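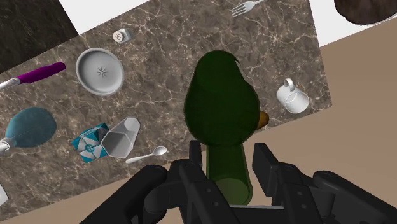
Green duck, orange-brown beak

Limescale on the worktop, what are you all using?

flirkley_gw
We moved to Uvville in March and the water is far harder than we were used to in Ham. I've got a dark stone worktop (marble, according to the last owner) and a chalky ring has built up where the washing-up liquid stands. Hot water and a cloth does nothing to it. What do people use that won't wreck the surface?

Seon-mi Ha
Whatever you do, don't put vinegar on it. Same for lemon juice and the ordinary bathroom sprays. Acid eats marble and you get a dull patch that is worse than the ring. I did it in my first house and paid 439 pounds to have one section repolished.

old_tap
I've used weak vinegar on mine for years with no trouble at all. Wipe it on, wipe it off, rinse. People panic too much about this.

Seon-mi Ha
Then yours is probably granite. A lot of people have granite and call it marble. Try it on a hidden bit if you don't believe me, but please don't tell someone else to do it on theirs.

old_tap
Fair enough, it might be granite. It came with the house and I never asked.

D. Moon
Bicarb and water mixed to a paste, left on under cling film overnight, then a soft cloth. You may have to do it three or four times. For a thick crust, a plastic scraper held nearly flat. Never a metal one. This is the sort of surface I mean, the brown-grey kind with white veins:
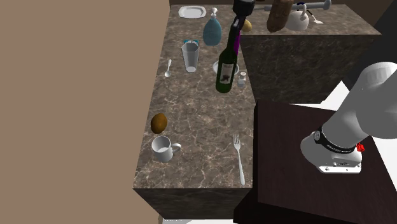 Veined marble counter, with plate, glass and soap dispenser

flirkley_gw
Thanks, that is very like ours. Tried the paste last night and the edge of the ring has gone soft. Will carry on. Has anyone had a softener fitted? The Lakton man quoted me 564 for the unit and fitting, and our water test came back at 300 parts per million.

Hae-won Yang
At 300 I would have one. Ours went in two years ago and the kettle has been clean since. You do have to keep buying salt, and there needs to be room under the sink for it. Keep one tap unsoftened for drinking.

old_tap
I wouldn't spend 564 to save wiping down a counter. Dry round the sink after washing up and stand bottles on something.

Hae-won Yang
It isn't only the counter though. It's the boiler, the shower head and the washing machine.

D. Moon
Agree with old_tap on drying, agree with Hae-won on the boiler. And it's not just soap that marks the stone. Wine is acidic as well, so a drip down the outside of the bottle will leave a ring if it sits there. Ours stays on the wooden table now.

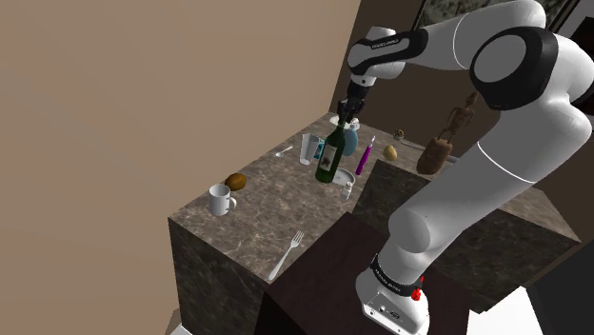

Wine bottle and white saucer on the marble counter

flirkley_gw
Second round of paste done and most of it is off. There is a faint mark left that only shows from the side. I'll get another quote before I decide on the softener. Does the salt come in blocks or is it all tablets?

Hae-won Yang
Depends on the unit. Ours takes blocks, two at a time. Ask before you buy any.

Filed under: Kitchens > Worktops and sinks > Cleaning
Contact the moderators | Copyright Flirkley Home Forum | Back to top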